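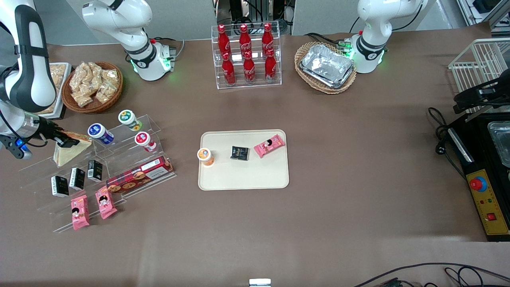

Nilton Bedoya replied:

Speed is the wrong number to argue about. Our snack counter at the Gramstead site went from two attendants on the early shift to one when the arms came in, and the one who stayed does a different job now. She used to make up trays and talk to people. Now she restocks, clears faults and signs the cleaning sheet. Same pay grade. I would like to hear how other sites handled the grading before we get into cycle times.

Print this thread | E-mail this thread

msalazar replied:

Grading was the first thing we took up at Prillholm. The vendor's document called the role "minding" and HR copied the word into the job description, so it was scored as a lower grade than counter attendant. We asked for a rescore based on a task log kept over 20 shifts. The log showed fault recovery, stock layout, allergen checks and customer complaints all landing on the same person. It was rescored one grade up, effective in March. Keep a log. Without it you are arguing from impressions.

Nayeli Espinoza replied:

I disagree with part of that. We kept a log in Pallville and management used it against us. It recorded 536 interventions for the period and they read that as a training problem. Most were stock placement: a packet leaning, a box facing the wrong way, a cup set too close to its neighbor. The person at the counter fixed it in a few seconds and wrote it down because we had told them to. If you log, record the cause as well as the event, and agree beforehand on who gets to read it.

msalazar replied:

Fair. Ours had a cause column. I should have said so.

a_alvarado replied:

I do the maintenance side at two sites. Stock placement is a real task and it should be written into the job with time against it. The arm expects an item within a certain tolerance of where it was taught. Soft packets are worse than boxes, and sandwiches are worse than either, as the grip depends on how the filling sits. On our cell, a full restock done properly takes 10 minutes. The rota allows 3. Everything Nayeli describes follows from that difference.

I would also separate what an attendant may do from what needs a technician. At our sites the attendant can restock, wipe down, reset after a soft stop and reseat a tray. They do not jog the arm and they do not open a guard. The emergency stop on an appliance is not assumed to stop the arm. Check how yours is wired and put the answer on the wall where the attendant stands.
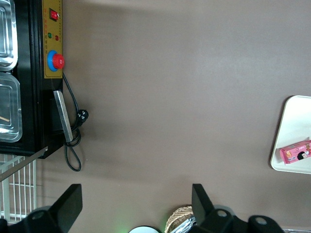 Category: Staffing and Rotas > Working Alone

Nilton Bedoya replied:

The stop question is the one that worries me with a single attendant. Our written procedure assumes a second person to hold the area while the first one phones maintenance. That person was removed from the rota and the procedure was not changed. I raised it and was told the risk assessment was "under review."

Maribel Echeverri replied:

Do not wait for the review. If the procedure requires two people and one is present, the cell stays stopped until there are two. We did this at Benavides for one week. The counter sold bottled drinks and wrapped snacks by hand and the line was roughly as long as usual. A floating second person was approved by the following Monday.

Nayeli Espinoza replied:

That works where the manager is willing to lose a week. In Pallville the attendant would have been blamed for the stoppage. I would want it in writing from the safety rep first, with the attendant's name left off.

Maribel Echeverri replied:

Agreed on the name. Ours went out under the rep's signature.

a_alvarado replied:

One technical note on the floater. They need the same induction as the attendant, including restart. A second person who has not been shown the restart sequence is a witness. Budget half a day each and repeat it whenever the layout is retaught.

Nilton, on your original point, ask for restock time and fault recovery to be listed as separate duties before any rescoring. If they are folded into "general counter work" they score as nothing.

Nilton Bedoya replied:

Will do. Our meeting with HR is next week. I have the old job description and the new one and will post both with the site details removed. If anyone has the wording Prillholm used for fault recovery, please send it over.

msalazar replied:

Sent. Check your inbox.

Last updated: Saturday, December 9, 2023

Contact the moderators | Copyright remains with individual posters | Back to top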